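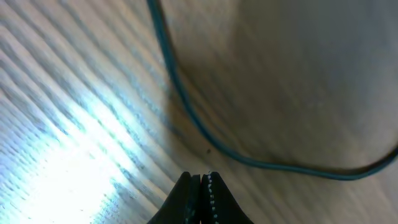
Most advice on wooden worktops is about the finish: oil or wax, how many coats, how long between them. Very little deals with the things left lying on the wood between one clean and the next, and I think that is the wrong way round. A cable is the commonest of these in a room where people work. The dark teal one on my page lies in a long loose curve over pale wood, and the glare to the left does what a badly placed inspection lamp does, which is to wash out the grain. A dark speck sits just by the curve. It may be dirt or it may be a knot, and you can't tell which by looking. You have to put a fingernail to it.

My argument is that a cable has no business lying on a wooden work surface by default. It should be there when it is in use and gone when it is not, and the furniture should be arranged so that this takes no effort. I hold this view on grounds of cleaning first, wear second and convenience a distant third.

Cleaning first. A bare board can be wiped in one pass along the grain. A board with a cable on it is wiped in two or three short passes, each stopping a little before the cable, and the strip underneath is left for another day. Crumbs and grit gather along the edge of anything that stays put. Pale, open-grained timber makes this worse, as the softer bands wear down and the harder ones stand up, leaving shallow channels that hold dust. A damp cloth dragged across those channels packs them. A dry brush used along them clears them. Anyone can try both on the same board and compare.

Wear second. A soft cable jacket does little harm to wood by itself. The trouble is grit caught under it. Each time the free end is pulled, the cable shifts sideways and takes the grit along, across the grain as often as not. On a hard lacquer you get fine scratches that show only in low light. On oil you get a dull band. Some plastic jackets also mark certain finishes if left in contact for long periods, more so in a warm room. I have seen this on a bench finished in an old varnish and never on hardwax oil, though I would not put money on the difference.

Miroslava Nazarenko, with whom I shared a workroom at Gruta, disagreed with all of it. Her position was that a cable in plain view is a cable you can inspect, and that people who hide their wiring find the damage late. She has a point about inspection. Clips and trays do conceal kinks, and a tray that is never emptied becomes a store of dead leads. My answer is that inspection is a task with a date. Ours was done on the first Monday of the month, with every lead taken out, run through the fingers and put back. Leaving a lead on the table all month does not inspect it. The eye gets used to it within a day.

The shop-bought remedies are mostly poor. Adhesive clips hold badly on oiled wood, and when they do hold they lift the finish on removal. Grommets need a hole, and a hole in a solid top is end grain open to every spill unless it is sealed properly, which it seldom is. Weighted cable holders only move the problem to a different spot. The Devadiga bench, which we had for one August on loan, solved it with a slot along the back edge and a shelf 10 centimetres below. It was ugly and it worked. The slot was wide enough to pass a plug, a detail most makers get wrong.

For a table you already own, I suggest a batten screwed to the underside near the rear, set off by spacers so that a cable can be dropped in behind it. No drilling through the top is needed. Screws must be shorter than the combined thickness of batten, spacer and board, so measure before buying. Slack goes in a loose loop, never a tight coil and never round the table leg, where a foot will find it. If the lead has to cross the top while in use, run it with the grain where you can and lift it when moving it.

As for the specks: try the fingernail, then a dry brush, then a barely damp cloth. If it is still there it is probably the wood, and should be left alone. I have watched a man sand a pin knot for ten minutes with 200 grit and produce a hollow you could feel with your palm. The knot was still in the middle of it.

Veronica Cârstea has asked whether any of this applies to laminate. The cleaning part does. The rest matters much less, and on laminate I would not bother with the batten unless the clutter annoyed you.

Related items
Oil on end grain: the case for patience
Why the Zisov trestle is too low
Brushes, and which way to push them
Undside shelving after three winters

Last updated: August

Contact | Copyright | Back to top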